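About Flornness

Flornness is a wholesale bakery supply company. We sell flour, sugar, yeast, fillings, boxes, liners and trays to bakeries, donut shops, cafes and school kitchens. We have been in business for 14 years and we work out of one warehouse on Avness Road.

The company started as a flour route with one truck. Customers kept asking for other things on the same delivery, so we added sugar and shortening, then packaging. Packaging is now close to half of what we ship. The old truck is still on the lot and gets used when one of the newer ones is in the shop.

Today we have 33 employees. Most of them pick orders or drive. The office handles phones, billing and samples, and is open Monday through Saturday from 6 a.m.
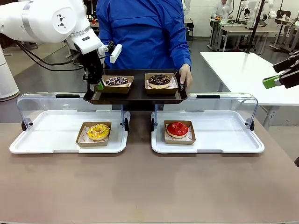
Orders placed by 2 p.m. go out the next morning. We deliver free within 65 miles of the warehouse on orders of 25 cases or more. Smaller orders are welcome — there is a flat delivery fee, or you can pick up at the dock on the north side of the building. Please call first so the order is staged when you get here.

Our house flours are sold under the Vekach name. There is a bread flour, a pastry flour and a whole wheat. They are milled for us and tested for protein and moisture before we accept a load. If a lot runs outside our range, it goes back. Shao is our line of paper goods and comes in plain brown or white. We can print your shop's name on most sizes, but allow three weeks for that, and longer in September when the school orders come in.

New customers need a resale certificate and a short credit form. Both can be filled out at the front counter. Home bakers can buy by the bag at the counter and pay by card or cash.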